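Brarkmont Makers News
Paper, tape and a very big table
21/04/2020 | by the Brarkmont newsletter editor
Print this page | E-mail this page

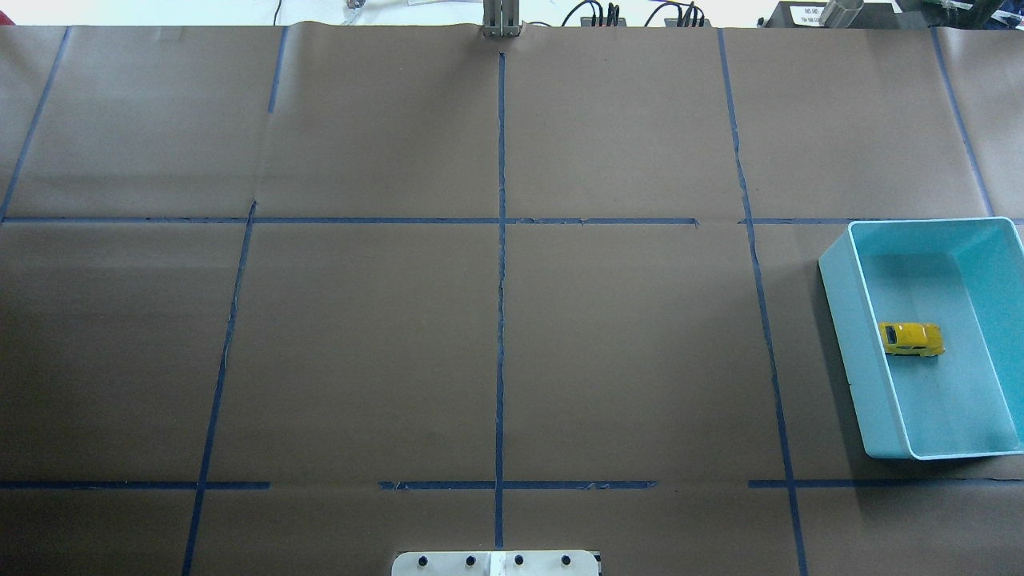

What's the best way to cover a work table so the paper stays put?
Tape the corners first, pull each sheet snug, and let the next one lap over it by a couple of inches.

I've become a bit of a kraft paper bore since January, I admit it. I used to buy those plastic party covers and they slid all over the place (and stuck to my elbows!). Then I picked up a big roll of brown paper at Ogunleye on Bravier Street, and I'm still working my way through it. It creases a little and I don't mind one bit.

The blue painter's tape is my other favorite. I use it to mark off spaces right on the paper, so every job gets its own spot and the glue bottle stops wandering into the cut pieces. My lines are never straight. I did try a yardstick once, then gave up after 2 strips and went back to doing it by eye, which is much faster and looks fine from the door.

A few things I've picked up: tear the tape against a ruler if ragged ends bother you, rub it down with your thumb, and peel it back slowly if you want to keep the paper for another day. Mine usually ends up as wrapping for the garden club's Vidia bulbs.

If you have half a roll of tape sitting in a drawer, I'd love to take it off your hands. There's a box for it by the coat rack.

Last updated: 21 items in this issue's swap list, see back page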